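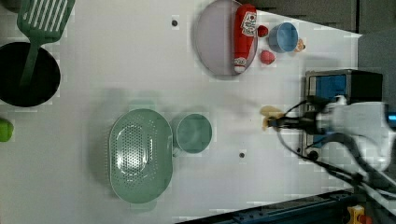 Ustensiles et jouets de dînette : ce qui change à la collecte de Veltemow

La collecte d'objets de cuisine reprend à la ressourcerie de Veltemow, après une interruption depuis janvier. Les dépôts se font de nouveau au local de la rue Moya, le mercredi et le samedi matin, sans rendez-vous jusqu'à 10 objets. Au-delà, il faut téléphoner à l'accueil pour réserver un créneau.

Sont acceptés la vaisselle, les casseroles, les ustensiles, les petits plats de service et les boîtes de conservation avec leur couvercle. Les assiettes dépareillées sont les bienvenues : elles partent vite, surtout à la rentrée, quand les étudiants s'installent. Les pièces ébréchées sont refusées, de même que les poêles dont le revêtement se décolle. Les couteaux doivent être emballés dans du carton et signalés au moment du dépôt.

Les jouets de dînette suivent désormais un circuit à part. Ils étaient auparavant mélangés au rayon enfants et une bonne partie se perdait entre les bacs. Ils sont maintenant triés le jour même, lavés à l'eau savonneuse, puis regroupés en lots vendus 8 euros. Les lots sont composés sur place et ne peuvent pas être défaits en caisse. Les fruits et légumes en plastique qui se coupent en deux ne sont repris que si les deux moitiés sont présentes. Les aliments en tissu doivent avoir été lavés en machine avant le dépôt.

Le petit électroménager reste exclu pour le moment. L'atelier de réparation Taltero, qui vérifiait les bouilloires et les grille-pain, a déménagé et n'a pas encore rouvert. En attendant, ces appareils peuvent être déposés à la déchetterie de Drotby.

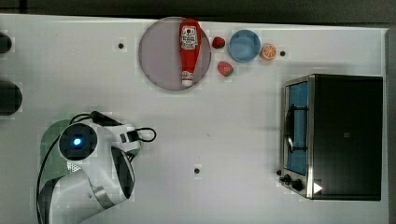
Hatice Akgül demande que l'on précise aussi le sort des bocaux en verre, souvent refusés au comptoir alors que la liste affichée à l'entrée les mentionne encore. Elle souhaite par ailleurs que les lots de dînette puissent être réservés par les assistantes maternelles, qui travaillent aux heures d'ouverture.

Pour les bocaux, la liste sera corrigée : seuls ceux munis d'un joint en bon état sont repris. La réservation des lots est possible par téléphone, pour une durée de deux jours. Passé ce délai, ils retournent en rayon.

La dernière vente de vaisselle au poids avait réuni 64 acheteurs. La prochaine aura lieu dans la cour, ou dans le hangar en cas de pluie. Prévoir des journaux et des cabas solides, le local ne fournit pas de cartons.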